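Features > Home and Living > Interviews

The woman who wants you to stop buying storage

By Arne Böttcher
September

Print this article | E-mail to a friend

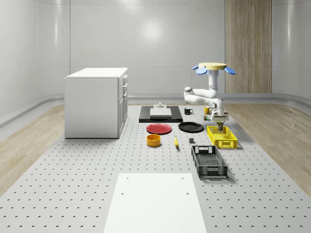 Household objects against plain grey walls, in a computer rendering.

Hannelore Pfeiffer has spent most of her working life selling boxes to people who had too many things. She now says the boxes were the trouble, and she has a book out to say it at length. I went to see her half expecting to be sold something, and I was.

"People come to me with a cupboard that won't shut," she says. "They ask for a bigger cupboard. I used to find them one."

She ran the storage department at Kirora until it closed its showroom, and then set up Etano, which visits homes and tells the owners what to get rid of. A visit costs 500 euros. When I suggest this is a lot to pay for being told to throw out a fondue set, she doesn't smile.

"You have had the fondue set for years and you haven't thrown it out. So what was the free advice worth?"

It is a fair answer, if a well-practised one. I am less sure about her figures. The book says the average client owned 765 things in the kitchen alone, and I ask who did the adding up. The clients did, she says, on a form. Does a box of matches go down as one thing or as almost fifty? "As one. Unless they wrote something else." Did any of them write something else? "Possibly."

Her method is simple. You empty a room on to the floor, leave it there overnight and put back only what you went looking for. She has lived this way herself in a small house in the Sauerland for two winters. The second was easier. In the first she had to buy another potato peeler.

"I gave mine away and I regretted it. I put that in the book, on page 544, so you can't say I hid it."

A book against having too much that runs past 500 pages seems to me to need some defending. Her editor, Ilse Gerlach, wanted it shorter. Pfeiffer wouldn't have it. "Every chapter was needed," she says, which is what her clients say about their saucepans.

I rang one of those clients, Geum-ok Cho, whose flat gets a chapter to itself. She was pleased with the visit and says mornings are calmer. She has also bought a sideboard from the Ondine range. "It was reduced," she told me. "It's mostly empty so far."

I pass this on. Pfeiffer asks which size, and I tell her it was the large one.

"Then I will have to go back," she says, and writes it down in her diary. I ask whether the second visit costs the same as the first. She says it does.

Print this article | E-mail to a friend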